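Questions about refilling and reusing bottles at Plerkora

Written by Aušra Ramanauskas, updated 18 June 2026

Plerkora is a small refill shop. You bring a bottle from home, we fill it with soap, shampoo or cleaning liquid, and you pay by the weight of what went in. We receive many of the same questions by e-mail, so I collected the answers on this page.

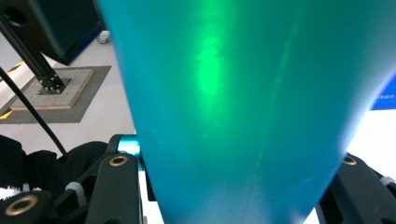
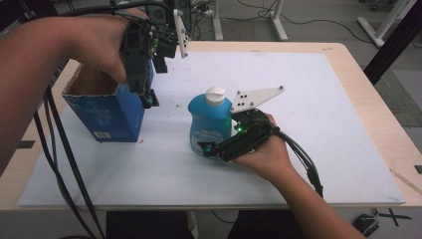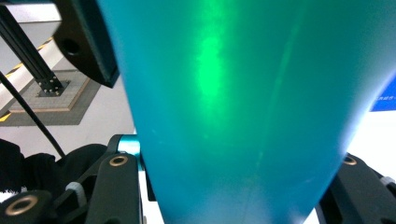

Middle picture: a blue plastic bottle with a white cap, and an open blue cardboard box.

Which bottles can I bring?

Almost any bottle with a cap that closes well. Plastic, glass and metal are all fine. The opening should be wide enough for our funnel, whose end measures 10 millimeters. If your bottle has a pump, please take the pump out at home and let it dry, as water stays in the tube for a long time.

Do I have to wash the bottle first?

Yes, if you change to another product. Rinse it with warm water until there is no more foam, then leave it open and upside down for two days. If you fill again with the same shampoo, you do not need to wash it every time. I wash mine every third or fourth filling.

Can I use an old drink bottle for cleaning liquid?

No, we do not fill drink bottles with anything from the cleaning shelf, also when you put a label on it. A child does not read the label. For hand soap we will do it, but I would still ask you to choose another bottle.

My bottle still smells of the old product. What helps?

Put in one spoon of baking soda, fill with warm water and leave it overnight. Strong perfume, for example from fabric softener, can stay in the plastic for months. In this case keep the bottle for fabric softener only. Do not mix vinegar with bleach, and do not use vinegar in a bottle which had bleach in it before.

How is the price calculated?

We weigh the bottle empty, then full, and you pay the difference. You may write the empty weight on the bottom with a permanent marker and next time it goes faster. My own shampoo bottle says 192 grams with the cap, so please weigh also with the cap if you do it at home.

Is there a smallest amount?

No. If you want to try the Zonell dish soap, a small jar is enough. The only exception is the Steline laundry liquid, where the tap runs quickly and it is difficult to stop under 2 deciliters.

How long does the product keep after filling?

Hand soap and dish soap keep for a year in a closed bottle. Shampoo is better to use within six months. Please write the month on the bottle. If the liquid changes color, or separates and does not mix again when you shake it, throw it away and clean the bottle before the next visit.

Do you take empty bottles I do not need?

Yes, if they are clean and have the cap. They go on the shelf by the door and other customers can take them for free. We cannot accept bottles from motor oil, paint or garden poison. Cardboard boxes are also welcome when they are dry - we use them for deliveries to offices.

What about the Buzatu hand cream?

We stopped to sell it by weight in May. It was too thick for the dispenser, and customers had to wait a long time for a small jar. You can still buy it in the glass jar, and we take the jar back.

Can I order a large can?

Yes, ask Zane Mockus at the counter or write to us. Cans of dish soap and laundry liquid are ordered once a month. The order number is on your receipt, and the newest ones begin with 501. Please bring the receipt when you come to pick up the can, it is heavy and we do not want to carry the wrong one out.

Related questions
How to clean a pump bottle
Labels that stay on in the shower
Glass or plastic for the bathroom?
Opening hours during holidays
Powder or liquid for laundry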